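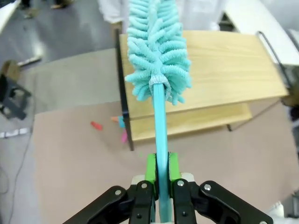

Etelka Kocsis has been cleaning other people's houses in Demilthorpe since she was 23, and she still does the dusting first. "Top of the room down, then the floor," she says. "If you vacuum first you'll be vacuuming twice."

We met on Wednesday, January 25, 2023, at her kitchen table, with the windows open and a bucket of microfibre heads soaking in the laundry tub. She looks after 2 holiday flats and a string of regular homes, most of them on the Geltside end of town, where the unsealed road puts a fine brown film on everything by the afternoon.

Her main tool is a chenille duster, the sort with thick looped strands on a plastic handle. She used feather dusters for years and gave them up. "They looked nice. The dust went up in the air and came down on the sideboard again while I was in the next room."

She uses the duster dry on timber. Pale timber is the most forgiving, she says, and dark gloss is the worst. On a side table with a shelf underneath she does the top in long strokes along the grain, then the shelf, then the legs. The lower shelf is where she finds the most.

"People wipe the top because they put their cup there. The shelf underneath has magazines from December on it and they haven't been lifted."

She doesn't use spray polish unless a client asks for it. One family on the hill wanted it every week, and after a year the coffee table had a sticky coat that took her most of a morning to get off with warm water and a drop of dish soap.

Washing the head is the part most people skip. Etelka shakes hers outside after every house and washes it at the end of the day in cool water with a little plain detergent. No fabric softener. She squeezes it out by hand and hangs it with the handle up, out of the sun. A head treated that way lasts her up to 100 washes. When the loops stay flat after drying, it goes to the shed for cobwebs.

Her offsider is Faraji Nzioka, who joined her two winters ago after a job at the Zolari bakery. He does the bathrooms and the floors. I asked him whether he dusts at home.

"Sundays," he said. "The television and the bookcase. My wife does the blinds, I haven't got the patience for blinds."

Etelka charges a flat rate for a 60-minute visit and won't go under that. She has a waiting list and isn't looking for more work before winter.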